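件名: Re: [yukiyama-ml:904] 春の山小屋泊とバックカントリー講習の日程について
日付: 2026年1月23日
差出人: 山小屋泊係

皆さま、こんにちは。係の者です。
返事が少し遅くなりまして、申しわけありません。日本語がまだ完全ではありませんので、わかりにくい所がありましたら、どうぞ遠慮なく聞いてください。

前のメールに書いてあった質問に、順番に答えます。

> Ornier の小屋は、今年も春の間に泊まることができますか。
> 去年は上の小屋が閉まっていて、Sotside の谷まで
> 下りなければなりませんでした。とても疲れました。
> それから、講習は初心者でも大丈夫でしょうか。
> 私はゲレンデでは普通に滑れますが、シールで登った経験は
> 一回だけです。
> あと、装備のレンタルは現地でできますか。

まず、小屋のことです。

Ornier の小屋は今年も開きます。小屋の管理の方に電話で確認しました。ただし、食事が出るのは週末だけで、平日は自炊になります。ガスと鍋は小屋にありますが、食料は全部自分で背負って上がってください。去年閉まっていたのは屋根の修理のためで、その工事は9月に終わったそうです。ですから、今年は Sotside まで下りる必要はありません。もし天気が悪くて小屋まで登れない場合には、Sotside の宿に泊まれるように、仮の予約を入れておきます。この予約は前の日の昼まで無料で取り消すことができます。

次に、講習のことです。

講習は4回あります。一回目はゲレンデの横の緩い斜面で、シールの付け方、はがし方、キックターンの練習をします。二回目はビーコンとプローブの練習です。三回目と四回目は実際に Cloden の尾根まで登ります。シールの経験が一回だけでも、一回目から参加していただければ問題はないと思います。反対に、一回目と二回目を休んで三回目から来ることは、お断りしています。これは厳しいと感じる方もいるかもしれませんが、去年の反省からこのように決めました。

Cloden の尾根は、地図では簡単に見えますが、風が強い日は表面がとても硬くなります。スキーアイゼンを必ず持ってきてください。ブーツ用のアイゼンを持っていても、スキーアイゼンの代わりにはなりません。私は最初の年にこの二つの言葉を間違えて理解して、店で違う物を買ってしまいました。

レンタルについてです。

板、ブーツ、シールは Sotside のバス停の前にある McKinnon という店で借りることができます。ビーコンも借りられますが、数が少ないので早めに予約をお願いします。店のメールアドレスは英語でも日本語でも返事が来ます。電話は英語だけでした。予約の時に「講習に参加します」と書くと、板とシールのサイズを先に合わせておいてくれます。切ったシールが板の幅に合っているかどうかは、受け取る時に自分の目でも確認してください。

服については、綿のものを下に着ないようにしてください。登りでは汗をたくさんかきますから、綿は乾かないで、休憩の時に体がとても冷えます。ウールか化学繊維の下着を二枚、一枚はザックの中にビニール袋に入れて持って行くのが良いと思います。小屋の中で着る服は、何でもかまいません。 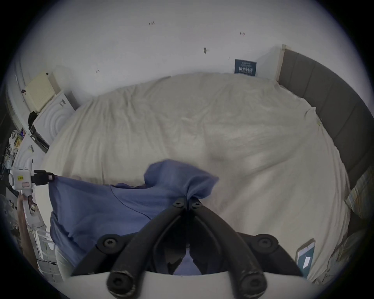
ベッドの上の青い服

小屋の寝る場所には毛布がありますが、シーツはありません。薄いインナーシーツを各自で持ってきてください。忘れた方は小屋で買えますが、少し高いです。枕もありませんので、私はいつも着替えを袋に入れて枕にしています。

お金のことも書いておきます。

講習の参加費は一回につき200フランで、保険と講師の交通費を含みます。小屋の宿泊費とレンタル代は含みません。小屋では現金しか使えません。カードが使えると思って来て、困った方が去年もいましたので、よろしくお願いします。Sotside の駅に機械がありますから、そこで現金を出しておくのが安全です。

雪の状態ですが、今の時点では、上の方は十分にあります。しかし、下の林道は石が出ている所があって、板を担いで歩く区間が少し長くなりそうです。その先の橋の前後は日陰なので凍っていることがあります。歩く時にはストックを一番短くしないで、普通の長さのまま使った方が安定すると思います。雪崩の情報は、前の日の夕方に発表されるものを私が読んで、このリストに要約を送ります。要約は私の日本語なので、必ず元の情報も一緒に見てください。

バスは101番に乗ってください。朝の一番早い便でないと集合に間に合いません。終点の一つ前で降ります。終点まで行ってしまうと、歩いて戻る道は除雪されていません。

参加を希望する方は、次のことを書いて、リスト全体にではなく、私に直接返信してください。

・参加する回
・小屋に泊まるかどうか
・食べられない物
・レンタルの有無
・緊急の時の連絡先

連絡先はリストに流さないようにお願いします。過去のメールは保存されて、ほかの会員も読むことができます。

最後にもう一つ、前の前のメールで「Cloden から北側に滑って下りたい」という意見がありました。気持ちはよくわかりますが、講習の中では北側には入りません。講師とも相談しましたが、人数が多い時に北側の沢で待つ場所がないという話でした。講習の後に個人で行くことについては、係としては何も決めることができません。

以上です。長いメールを読んでくださって、ありがとうございました。
もし間違いに気がついた方がいましたら、直しますので教えてください。

山小屋泊係より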